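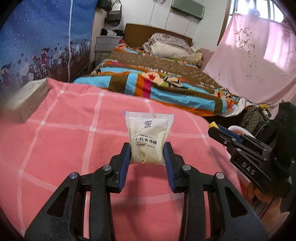
*Small-grain yellow rock sugar, single sachet*

Hello all,

Sorry for the slow answer, I have been up to my ears in clinic paperwork and only got to the list tonight after supper. I did read every word of the walk-in screening thread, though, and I want to come back to this part in particular:

> We ran the blood pressure table at the Hindance library again in February
> and saw 234 people, which is wonderful, but hardly any of them came back
> for the second reading. Is anyone having better luck with follow-up? Our
> health department wants to know before they'll pay for another season.

First of all, 234 is a terrific turnout for a town your size, and I hope you told your helpers so! We have never come close to that in Histton, even the year we had the good parking.

On the follow-up question, we had the same trouble until we stopped handing people a phone number and started writing down an appointment before they got up from the chair. It sounds like such a little thing. But folks go home, the card goes in a coat pocket, and that's the end of it. Now we offer 4 evening slots at the Duman Street office and let them choose, and if somebody has no ride we ask right then whether the Tivadby shuttle would work for them. Roughly half of ours return now – a good deal more than before, and I think the evening hours did most of it.

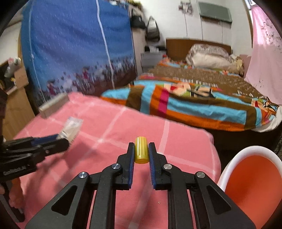

By the Histton list member, Duman Street office

One other thought, and then I'll let you all get on with your night. We found that many of the men, especially the ones who hadn't seen a doctor in years, would sit down for a reading if the table was somewhere they were going anyway. The barbershop was good for us, and so was the tire place (they even cleared off a bench). The library brings in a lovely crowd, but it tends to be people who already have a regular doctor. If your department is asking who you reach as well as how many, you might try two Saturday-type spots like that and keep the library for the rest.

I'm glad to send our sign-up sheet and the reminder wording, in English and Spanish, to anybody who would like them. Just write to me off list so we don't fill up everyone's mailbox – I know I'm the worst offender.

Warm wishes from Histton, and do let us know what the health department decides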